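Artificial flower stem

An artificial flower stem, known in the trade as a floral stem, a spray or a pick according to its length, is a single manufactured branch that carries one or more imitation blooms together with their foliage. Stems are the ordinary unit in which artificial flowers are sold, stored and arranged. They are used in homes, shop windows, offices, theaters and places of worship, and in the teaching of flower arrangement where fresh material is costly or out of season.

The term is distinguished from the artificial flower head, which is supplied without a stalk for use in wreaths and garlands, and from the bush, in which several stems are joined permanently at the base.

Construction

Most stems are built around a core of metal wire covered in plastic, paper or tape. The core gives the stem its strength and allows it to be bent. Its thickness is chosen to suit the weight of the bloom: a large head on a thin wire will droop, and a small head on a heavy wire is difficult to place in a narrow vase. Side branches are molded with the main stalk or attached to it afterward and bound at the joint.

Leaves are generally cut or stamped from fabric or thin plastic sheet, pressed in a mold to give them veins, and fixed to short stalks. In many designs these stalks end in a hollow sleeve that slides over a peg on the main stem. The arrangement makes assembly quick and lets a worn leaf be replaced, although the sleeves tend to loosen with handling.

Petals may be made of polyester, silk, cotton, paper, latex or foam. The expression "silk flower" remains in general use for all of these, including those that contain no silk.

Foliage and separate leaves
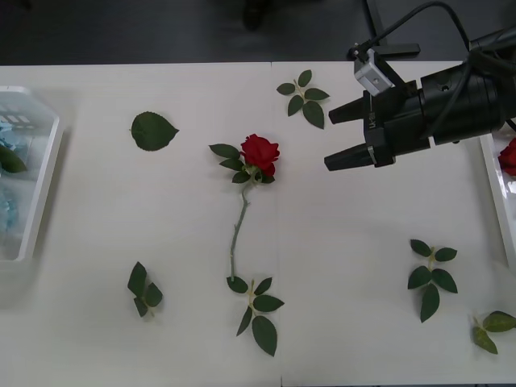 Foliage is treated by arrangers as a material in its own right, whether the flower is fresh or manufactured. Leaves fill the space between blooms, hide the mechanics of the arrangement and carry the eye down toward the vessel. A common exercise is to lay the flower flat on a plain surface with its greenery spread around it, so that the outline can be judged before anything is placed upright. A long-stemmed red rose set out in this way among loose leaves and sprigs shows the variety available to the arranger: a large single oval leaf has a broad, simple outline, while a sprig of five leaflets opens like a fan and covers a wider area. The two are seldom used side by side at the same height.

Rose foliage is expected to have a serrated edge, and makers of artificial stems usually reproduce it. Thorns are treated less consistently. Some ranges omit them for ease of packing, and others include small soft points molded into the stalk.

Separate leaves and sprigs are kept by most workrooms in a tray or shallow box, sorted by size. The Belside School of Floral Arts, whose course notes are used by several evening classes, recommends that large leaves be stored flat and that sprigs be kept with their stalks all facing one way. The notes also advise that leaves which have come off a stem be put with the loose stock and refitted at the end of the session.

Branched stems
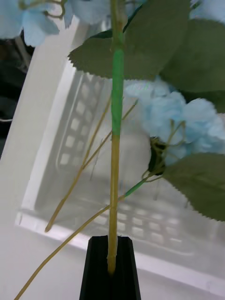 A branched stem carries flowers at more than one height and is intended to suggest a cutting from a shrub. Hydrangea is among the flowers commonly treated in this manner. Pale blue is a frequent choice for the heads, which are paired with broad toothed leaves. The stalk itself is often finished in more than one color. On a hydrangea stem the lower portion may be tan, in imitation of older wood, with a bright green wrapping higher up to represent new growth, and the change from one to the other may be a clean line. Thin side branches are sometimes given the same treatment, with a short green section just before the base of the flower.

Such stems need more room than single ones. They are usually compressed for shipping, with the side branches folded against the stalk, and must be opened by hand before use. The recommended method is to begin with the lowest branch and work upward, bending each one outward from its joint in a gentle curve. Sharp bends weaken the wire and can split the covering. The heads are then turned to face slightly different directions and the leaves are spread last.

The arranger Bevan Te Moana, in the workshop manual Stems and Vessels, described the opening of a branched stem as "the part of the work most often hurried" and suggested that students repeat it until both sides of the branch looked equally full.

Sorting and storage

Practice varies with the size of the collection. Households generally keep stems upright in a tall vase or laid in a box. Studios and schools sort them by flower, by color or by length. Open-sided plastic baskets are widely used, as they are light, can be stacked and allow the contents to be seen. Long stems are laid with all the heads at one end, and heavy blooms are placed on top.

The lending collection at Gretstead holds 2,000 stems and is arranged by season, with spring and summer flowers on the open shelves and the remainder in closed cupboards. Its keeper, Nattawut Ratanaporn, introduced a system of colored tags in which each tag records the flower, the length and the year of purchase. The collection is closed to borrowers each December, when stems are inspected and damaged leaves replaced.

Care

Dust is the main cause of deterioration. Fabric petals are cleaned with a soft brush or with cool air from a hair dryer, and plastic leaves may be wiped with a damp cloth. Washing is suitable only for stems described by the maker as washable, as dyes can run and exposed wire can rust. Direct sunlight fades most colors, blues and deep reds in particular.

Stems that must be shortened are cut with wire cutters. Floral scissors and pruning shears are damaged by the core and should be kept for fresh material - a point repeated in most introductory courses. Where the full length may be needed again, the lower end is bent back on itself inside the vase.

See also

Dried flowers
Floral foam
Flower arrangement
Paiva vase

Last reviewed 27 January 2025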